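Flullby Hill Ride: what riders need to know

Entries for the Flullby Hill Ride open in February. The ride is on the same weekend of the season as last year and uses most of the same roads, with one change after the second feed stop. Please read the notes below before you enter, even if you have ridden with us before. 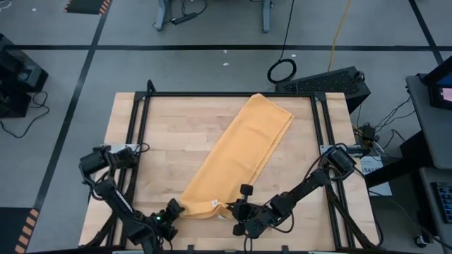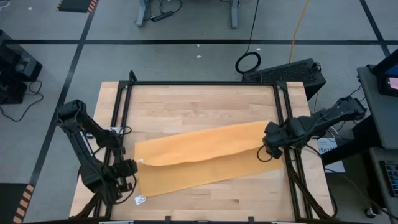

Orange cloth on the wooden table, folded into a long strip in the first picture and partly folded in the second.

The long route is 60 miles and the field is limited to 400 riders. Last year it filled well before the closing date, so anyone who wants a place should enter early. There is a waiting list, and places that are handed back go to the next name on it. We can't hold a place for a friend or a clubmate.

The total climbing on the long route is a little over 3,000 feet. Most of it comes in the second half, on the road up from Hirari Bridge to the common. The gradient is steady for the first mile and then steepens through the trees. The surface near the top was poor last year. The council has patched the worst of it, but there is still loose gravel on the inside of the left-hand bend, so stay wide if the road is clear.

The change to the route is at the crossroads past the second feed stop. We used to turn right there and follow the main road into Flullby. Traffic has become heavier on that stretch, and the new route goes straight on and joins the old railway lane. It adds a short distance and one small climb. The lane is narrow and has passing places. Please ride in single file and let cars through when you can.

There are 3 feed stops. The first is at the village hall in Voreo and has water, bananas and flapjack. The second is the Vương café, which will open early for us and serve hot drinks and rice cakes. Drinks from the café counter are not included in the entry fee, so bring some change or a card. The last stop is a table in the lay-by before the final descent and has water only.

Sign-on is in the sports pavilion from 7 a.m. Long-route riders leave first, in small groups. The short route starts once the last of these has gone. The car park at the pavilion is small and the verge outside must be kept clear for the farm, so use the field opposite. If the ground is too soft we will email everyone the night before with another place to park.

Helmets must be worn. Carry at least one spare tube, a pump and a rain jacket. Lights are advised on both routes, especially for the lane, where the hedges are high and it can be dark under the trees. Tri-bars are not allowed.

Time limits apply on the long route. Riders who reach the second feed stop after 1 p.m. will be sent back along the short route, and will still be given a finish time. The broom wagon follows the last rider and has room for a few bikes.

Refunds are given in full until entries close. After that you can move your place to next year, but only once. Write to the entries address with your name and the route you chose.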